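지역정치 게시판 > 선거 이야기

제목: 브레러턴(Brereton) 시의원 보궐선거, 인도계 후보 두 사람 어떻게 보십니까

글쓴이: bokimari13
2020년 2월 15일

안녕하세요. 저는 한국어가 모국어가 아니어서 문장이 조금 딱딱할 수 있습니다. 미리 양해를 부탁드립니다.

이번 보궐선거에 Shobha Varma 씨와 Jayanthi Poduval 씨가 함께 출마했습니다. 두 분 모두 인도계이고 첫 출마입니다. 제가 사는 3구는 지난 선거에서 508표 차이로 결과가 정해졌습니다. 그래서 저는 이번에 공약을 자세히 읽고 있습니다.

Varma 씨는 13번 버스의 막차 시간을 늦추겠다고 합니다. Poduval 씨는 세입자 상담 창구를 시청 안에 다시 열겠다고 합니다. 저는 야간에 일하기 때문에 버스 공약에 마음이 갑니다.

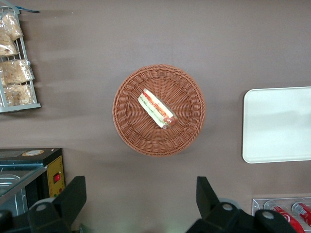 다만 버스 예산을 어디에서 가져오는지는 공약집에 쓰여 있지 않습니다. 혹시 토론회에 가신 분이 계시면 알려 주십시오.

답글 1
reddy_gil
토론회에 다녀왔습니다. 예산 질문이 나왔는데 Varma 후보는 주차 요금 수입을 쓰겠다고 대답했어요. 금액은 말하지 않았습니다. 저는 그 대답이 부족하다고 느꼈습니다.

답글 2
강건너주민
부족하다는 말씀에는 동의하기 어렵네요. 보궐로 들어가는 의원 한 명이 예산표까지 만들어 올 수는 없습니다. 세입자 창구도 공짜가 아닌데 Poduval 후보한테는 왜 아무도 안 묻나요?

답글 3
reddy_gil
물었습니다. 예전 창구의 직원 자리가 아직 비어 있어서 새 예산이 필요 없다고 했어요. 맞는 말인지는 저도 확인 못 했습니다.

답글 4
bokimari13
두 분 답변 감사합니다. 저는 두 후보의 사무실에 같은 질문을 이메일로 보냈습니다. Poduval 씨 쪽에서 먼저 답이 왔고, 글이 길어서 항목으로 정리했습니다.

1. 상담 창구
주 3회 열고, 통역은 전화로 제공한다고 합니다. 힌디어와 말라얄람어가 먼저이고 한국어는 "검토 중"이라는 대답을 받았습니다.

2. 버스
막차 연장에 반대하지 않지만, 먼저 승객 조사를 7월까지 하자는 입장입니다.
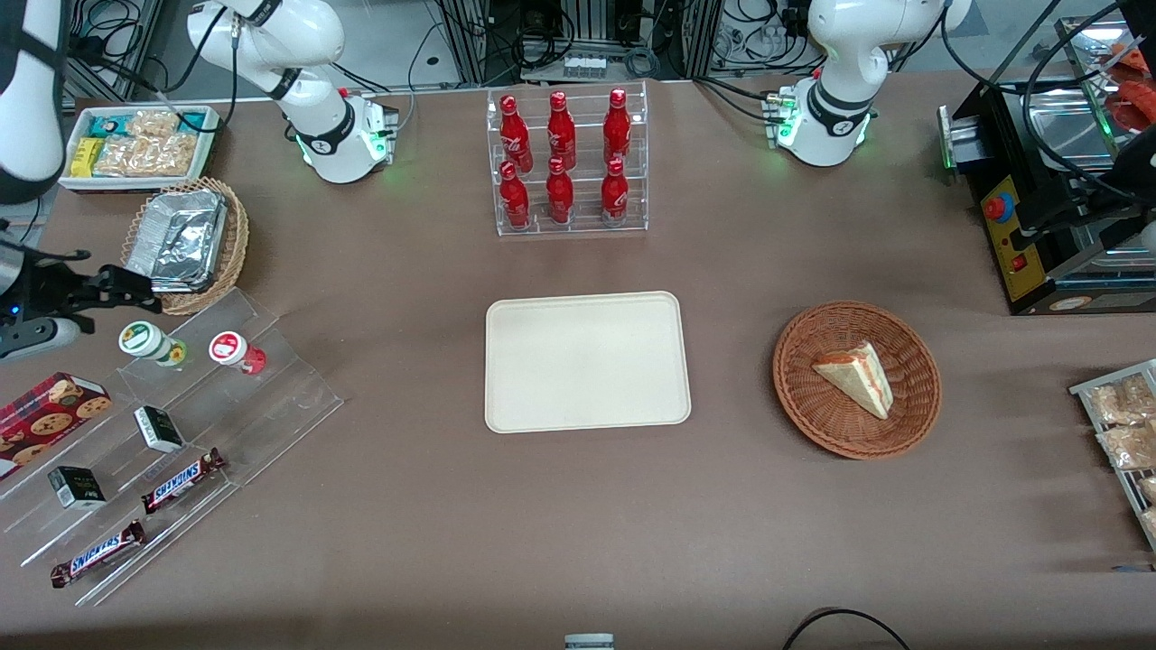
3. 후원금
개인 후원만 받으며, 명단은 선거 전에 공개하겠다고 합니다.

답글 5
brilis
2번은 하지 말자는 말을 예의 바르게 쓴 것 같은데요. 조사는 전에도 했잖아요. 막차 연장 청원에 서명한 사람이 1,316명입니다. 더 무엇을 조사합니까.

답글 6
강건너주민
서명과 실제 승객은 다르죠. 저도 서명했지만 밤에 버스 탈 일은 거의 없습니다.

답글 7
bokimari13
brilis 님의 의견도 이해합니다. 그러나 저는 "반대하지 않는다"를 반대로 읽는 것은 조금 지나치다고 생각합니다. 제가 한국어의 느낌을 잘못 이해했을 수도 있습니다. 원문은 영어였고 번역은 제가 했습니다.

답글 8
brilis
번역 문제가 아니라 정치인 말투 문제예요. 어쨌든 정리해 주신 건 고맙습니다. Varma 쪽 답장도 오면 올려 주세요.

답글 9
bokimari13
네, 받으면 이 글에 이어서 쓰겠습니다. 사전투표 장소가 도서관에서 구청 별관으로 바뀌었다고 하니 3구에 사시는 분들은 안내문을 다시 확인하시기 바랍니다.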